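4.2 Club players and the longer blade

The laboratory results in Section 3 would suggest that anyone handed the Dodero oar ought to go faster. Rowers, sadly, are not kept in laboratories. We therefore followed members of the Perkthorpe rowing club through one winter, from October onwards, and asked them to log every outing in which they used either the new blade or the Marikar they had grown up with. Of the 356 outings logged, 271 could be used. The rest lacked a time, a distance or, in one memorable case, both, though the weather was recorded in loving detail.

Each outing was rowed over the same 3280 metres of river, upstream, in single sculls. Fourteen scullers took part. They were free to choose their blades on the day, a design that a statistician would call weak and that the club captain called the only one he would allow. Choice was far from random. In a headwind nearly all of them went back to the old blade, and several admitted to saving the new one for mornings when somebody might be watching from the bank.

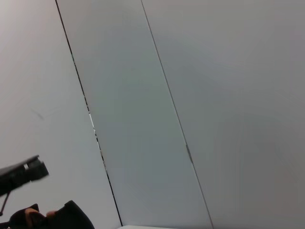 Gyula Illés objected at this point that we had the matter backwards: the blade was heavier in the hand, he said, and you picked it when you felt strong, so of course it looked quick. We think he is largely right. Once the scullers' own rating of how fresh they felt is taken into account, most of the gain seen in the raw times goes away. What is left is small and shows up only in the second half of the course, where the larger blade seems to forgive a tired and untidy catch.

The effect was not shared evenly. Lighter scullers gained least and complained most. Two of them, Miklós Kiss and Ecaterina Pascu, shortened the inboard length of their oars partway through the winter without telling us, and were found out only when their stroke rates rose and stayed up. We have kept their outings in and marked them separately. Leaving them out does not change the direction of the result, but it does make it look tidier than anything that happens on a river in winter has a right to look.
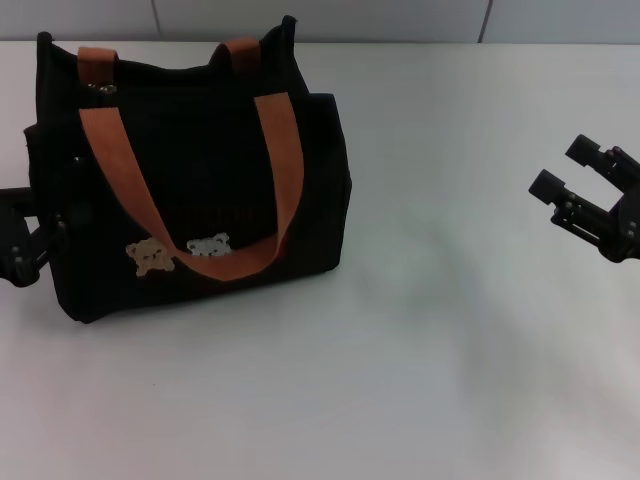
Figure 6. Black tote bag with orange-brown handles, on a white tabletop.

A word on price. The new blade costs more than the old, and a club of modest means might fairly ask what it is buying. On our figures, a sculler who sleeps properly and turns up on time would gain more than one who changes oars. This advice has been offered to athletes for a good many years and has never sold well. The Grukell blade, which several members asked us to include, reached us too late for the winter outings and is taken up in Section 5.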